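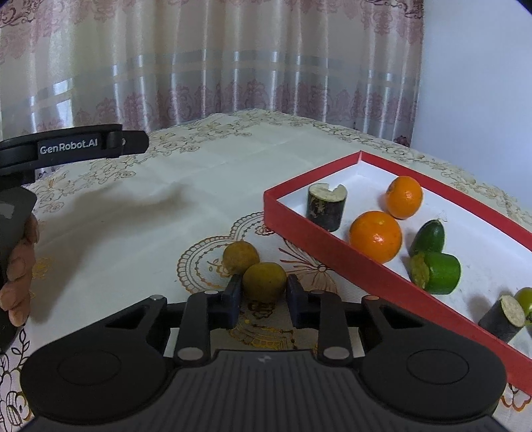 Two hands' worth of gripper, one red box, and a tablecloth with opinions.

Review: The Galtis Tabletop Practice Kit, third edition

By Orlando Rengifo
March 14, 2019

What you get: a ring binder of 31 pages holding 26 rules, a pad of tear-off session sheets, a deck of pocket cards, a roll of matte tape, a cloth for wiping lenses and a sheet of stickers that say CHECKED. It comes in a gray mailer from Wutis, who publish it, and the part number on the flap is 1672. I mention the part number because there is also an older edition still on sale under nearly the same name, and it is much worse.

The kit is meant for people who record hand-held gripper work on ordinary tables, picking things up and putting them down again so that a robot can someday do it with less sighing. There are plenty of safety standards for big arms behind fences. For two people at a kitchen table with a bowl of citrus there has mostly been habit, and everybody's habit is different. I have worked in four rooms where the rule about sleeves was "you know, be sensible."

We used the kit for all of January on household sorting tasks, with Yurani Huamán and Ingegerd Sundqvist doing most of the gripping and me holding the binder, a job I took to at once.

The setup rules

Rules 1 through 7 cover the table, and they are the best part. Rule 1 says to write down what is on the table before anyone touches a gripper. Rule 2 says to write down what the table is covered with. I thought that was fussy until I looked back at our old session notes, where the entire record of a week's work was "fruit, fine."

Rule 4 is the one we argued over. It says a covering may be plain or patterned, but that a patterned one must be logged as such and must stay put for the whole session. Most people I know read "good practice" as "gray mat," and own several gray mats. The binder takes the opposite view and says a table should look like a table somebody eats at. So ours had a cream cloth with gold-brown flowers and scrollwork all over it, a big round medallion near the center, and a damask curtain behind it that my grandmother would have called restrained. Ingegerd, who likes a gray mat, filled in the sheet under protest. The box on the form for "pattern" is an inch wide. She wrote "yes."

Rule 5 deals with creases. You are allowed to leave fold lines in a cloth as long as it lies flat under the work area. I have met supervisors who would have sent us for an iron.

Rule 6 says containers go down at any angle you like, and you leave them there. Our red box spent its time on the diagonal, and it made me itch. The binder says that people straighten things without noticing and that this is a fault to be logged. I logged myself twice.

The two-operator rules

These run from 8 to 14 and they are where the third edition earns its money. Once there are two grippers over one table, somebody has to give way, and the second edition's advice on this was the single word "coordinate." Now there is a proper order. One operator is the lead and calls the pick. The other keeps to their own side until the lead has opened and backed off. Neither reaches across. If both go for the same lemon, both stop, and the lead says which of them it belongs to.

You will feel silly saying "my pick" over a lime. We all did for a morning, and then I caught Yurani saying it at the coffee machine.

Rule 11 covers the shadow, and I hadn't seen it written down anywhere before. A gripper waiting its turn throws a shadow on the cloth, and the waiting operator is supposed to know where it is falling and keep it off whatever the lead is about to pick. A soft one on empty cloth is fine. The rule takes up a page and a half, with a diagram, and reads as if it was written by somebody who had recently lost an argument about it.

Rule 13 is about hands. A hand belongs around the handle, fingers closed, and nowhere else until the lead calls the end. No nudging an orange with a knuckle. Ingegerd nudges. She has nudged for years, with great delicacy, and the rule has done nothing for her except supply a number to say out loud when she does it.

The object rules

Fruit gets its own section, and it's a strange one. The binder wants variety in shape inside a single box: something round and large, something round and small, something long, something with a cut face. That's sound advice. A mandarin and a bigger orange are close enough to be confusing and far enough apart to be worth having, and a long piece with a cut end behaves like nothing else when you try to pinch it.

What I can't forgive is Rule 17, naming. Every object must be named on the session sheet "by its common name." Whose? We had two yellowish-brown fruits sitting close together out on the cloth, rather dull in the skin, and three adults could not agree on a common name for them. Yurani said ripe limes. I said some sort of small citrus. Ingegerd said it was a waste of a good afternoon. The rule needs a second line allowing you to put "unsure" and describe the thing, and I have written to Wutis to say so. The pad has no room for doubt anywhere on it, which is odd in a product otherwise so full of worry.

Rule 19 says that produce with a cut face gets replaced at the start of each session. No complaints there. The second edition was silent on the matter and I remember that summer.
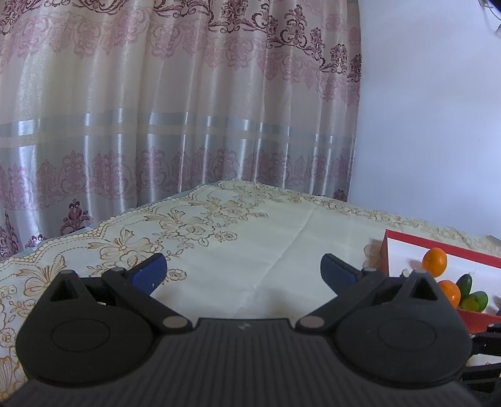

Rule 21: pads held open over bare cloth.

The gripper rules

Rules 20 through 24 look after the tool. Wipe the pads. Look at the pivot pins. Open and close the fingers over an empty patch of cloth before the first pick, with both pads in view and the gap between them clear. This last one takes no time at all and I'd have paid for the binder on the strength of it. Ours went over the plain middle of the cloth, the one stretch without roses on it. I used to skip this step. I now do it with salad tongs.

Rule 22 asks you to look at your pins by eye and by finger. The ones on our grippers are round and silver against black, so the eye part is easy. The finger part says "press lightly," and then defines lightly across a whole paragraph without managing it. Genji Furukawa, who keeps our tools going and had asked to be left out of this review, borrowed the page and returned it with the paragraph crossed out and the words "don't lean on it" in the margin. I'd accept that as the fourth edition.

Rule 24 says the box or container may run out of view at the side, but the place where the fingers meet may not. It's a good rule, plainly put, and it settled a disagreement we had been enjoying for a long time.

The rest of the kit

The pocket cards are fine. They have the rules cut down to a line each and they fit a shirt pocket, if you are somebody who has one.

The session pad is too small and the paper is too shiny. Ballpoint skids on it. Rozália Kováčik, who reads our sheets at the other end, asked whether one of us had been on a boat.

The matte tape is very good tape. It came off the cloth without taking anything with it, and I have used most of the roll on things at home.

The stickers I can't explain. There is no rule that mentions them. Two of them have ended up on the binder and one is on Genji's lunch box, where it is at least probably true.

What I'd compare it to

I have also used the Plasoto wall chart, which is cheaper and has nice lettering. It covers one operator only and assumes a bare table. If you work alone on a bare table, buy the chart and keep the change. The Deng folder is the other one people bring up. It is thorough on record keeping, thin on anything you do with your hands, and the rings pop open if you look at them.

The Galtis sits between the two and is better than either once there is a second person in the room. It is also the only one of the three I have seen anybody read voluntarily. Yurani took it home over a long weekend. She said it was for the diagrams.

Who it's for

Small groups, two or three operators, changing tables often. If you have new people starting, hand them the cards on the first morning and the binder on the second, and don't let them near the stickers. If your group has been at it for years and has its own rules, you'll find that most of these match yours and that the ones that don't will eat an entire lunch hour.

Good: the two-operator order, the shadow rule, the open-and-close check, the tape.

Bad: the naming rule, the pad, the word "lightly."

Rating: four out of five. I'd take off another half for the paper, but Wutis did reply to my letter, and they say a line for "unsure" is being looked at. They didn't say by whom. Refill pads are sold separately, in the same paper.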